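Kostmont House, Shared Kitchens: Walk-Through Checklist
Form 1102, completed May 13, 2018
Status key: OK / Fix / Sigh

1. Exits and hallway
Door opens fully: OK. It does stick a little, which the tenants describe as character.
Exit sign lit: OK.
Hallway clear: Fix. There is a bicycle. There was a bicycle in the last report too, and it has since acquired a basket.

2. Fire safety
Extinguisher tag current: OK. Unit 794, pin in place.
Smoke alarm sounds on test: OK, and very much so.
Fire blanket within reach of stove: Fix. It is within reach if you move the Wivevov toaster, two cookbooks and a fern.

3. Trash and cleaning
Bin lined: OK.
Bin clean on the outside: Sigh. A damp cloth would do it. Cloths are under the sink, still in their wrapper.
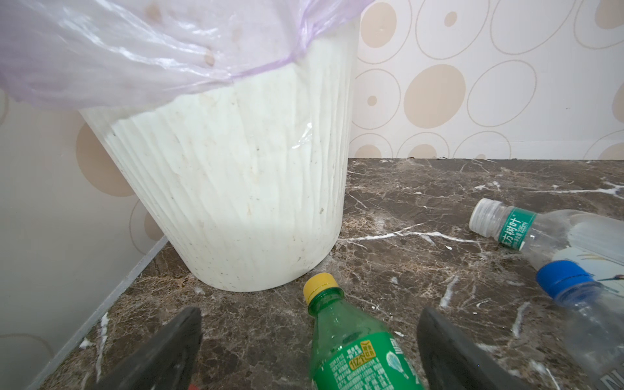
Bins belong on the floor, away from where people cut bread. I have written this sentence in every report and am thinking of having a stamp made.
Cleaning rota signed: Fix. Last signature is from July. It's a nice signature.

4. Electrical
Outlets near water protected: OK.
Cords in good shape: Fix. The Oksanen kettle cord has been mended with tape. Replace the kettle. Please don't add more tape.
Circuit labels readable: OK, apart from the one that just says "no."

5. Counters and recycling
Work surface clear for cooking: Fix.
Bottles sorted and taken down: Fix. The recycling point is 60 steps from the kitchen door.
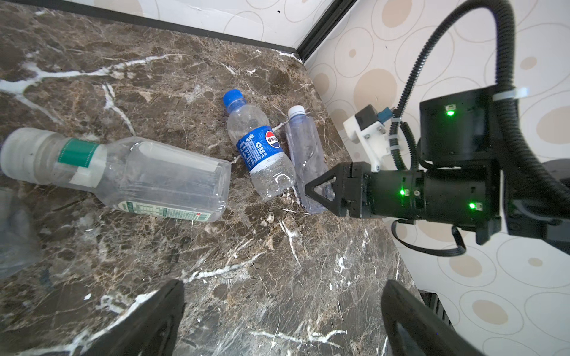
Item 5: plastic bottles on the counter, blue cap and white cap.

Caps may stay on. The hauler, Voton, takes them that way, so the long note on the fridge arguing otherwise can come down.

6. Water and drinks
Hot tap temperature: OK.
Drip under sink: Fix. The saucepan catching it is not a repair.
Personal drinks marked with room number: Sigh. A label from the store tells me what you bought and leaves out who you are.

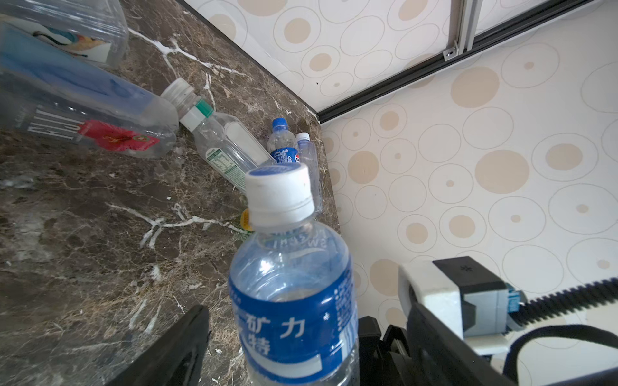

7. Follow-up
Work order 2060 opened for the sink and the kettle. Bicycle to be moved by its owner, whoever that is. Tenants get a copy of this form on the fridge, in the spot where the note about caps used to be.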